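Verpackungstechnik I, Skript zur Vorlesung
Kapitel 4: Wellpappe als Transportverpackung
Bearbeitung: Andor Csonka

4.1 Aufbau und Begriffe

Wellpappe besteht aus einer oder mehreren gewellten Papierbahnen (Welle), die mit glatten Bahnen (Decken) verklebt sind. Einwellige Wellpappe hat zwei Decken und eine Welle, zweiwellige drei Decken und zwei Wellen. Die Wellenart wird durch Höhe und Teilung bestimmt. Für Versandschachteln sind die C- und die B-Welle üblich, für Feinkartonagen die E-Welle.

Die Stapelfestigkeit einer Schachtel hängt vor allem ab von
- dem Kantenstauchwiderstand (ECT) der Pappe,
- der Biegesteifigkeit in beiden Richtungen,
- dem Umfang der Schachtel,
- der Feuchte des Materials.

Die vereinfachte McKee-Formel verknüpft Kantenstauchwiderstand, Pappendicke und Umfang mit dem Stauchwiderstand der Schachtel (BCT). Sie gilt für Faltschachteln mit stehender Welle und ohne Ausschnitte.

4.2 Ausschnitte und fehlende Klappen
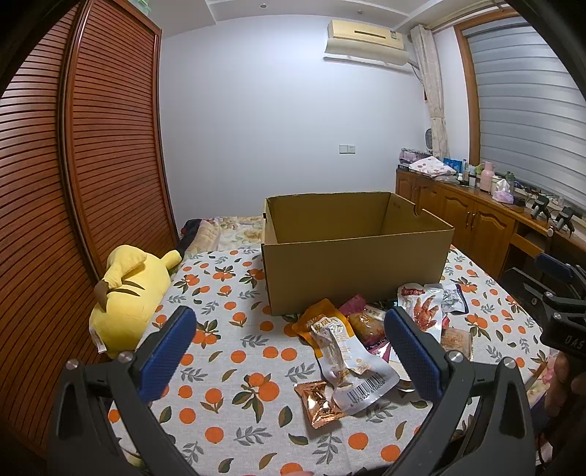
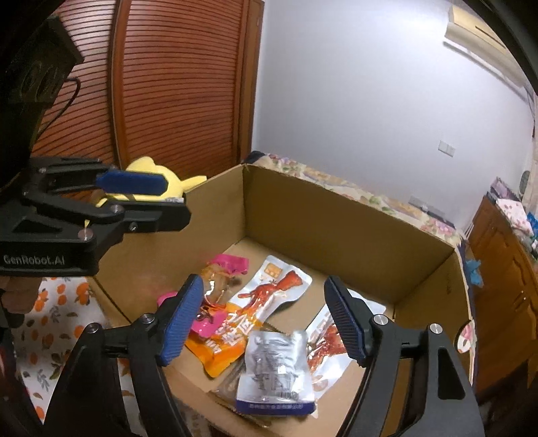

Offene Wellpappschachtel mit verpackten Lebensmitteln

Ausschnitte in der Seitenwand unterbrechen die stehende Welle und verringern den tragenden Querschnitt. Maßgebend sind Breite und Lage des Ausschnitts, die Höhe ist von geringerem Einfluss. Ein Griffloch, wie es die Schachtel im ersten Bild auf der rechten Seite hat, sollte mit ausreichendem Abstand zur oberen Rillung und zu den senkrechten Kanten liegen, da die Eckbereiche den größten Teil der Last aufnehmen. Entfernte Deckelklappen verändern die Randbedingung: Die obere Wandkante ist frei und beult früher aus. Die McKee-Formel ist dann nicht mehr anwendbar, der BCT-Wert muss gemessen werden.

4.3 Rechenbeispiel

Die Firma Limow liefert Schachteln an das Lager Pluneck. Gemessener BCT im Normklima: 2.000 N. Bruttogewicht je Schachtel: 29 N. Sicherheitsfaktor für Lagerdauer, Feuchte und Stapelversatz: 3.

Zulässige Dauerlast auf der untersten Schachtel:
F = 2.000 N / 3 = 667 N
Zahl der aufliegenden Schachteln:
n = 667 N / 29 N = 23 (abgerundet)

Mit der untersten Schachtel ergibt sich eine rechnerische Stapelhöhe von 24 Lagen. Die Begrenzung durch Regalfachhöhe und Kippsicherheit ist gesondert zu prüfen.

4.4 Aufgaben zur Übung (Abgabe November)

a) Wiederholen Sie die Rechnung für ein Bruttogewicht von 200 N.
b) Der Sicherheitsfaktor wird auf 5 erhöht. Welche Lagenzahl ist bei 29 N noch zulässig?
c) Begründen Sie, weshalb Csizmadia die Prüfung im Feuchtklima zusätzlich zum Normklima verlangt (Fallbeschreibung Patia, Anhang B).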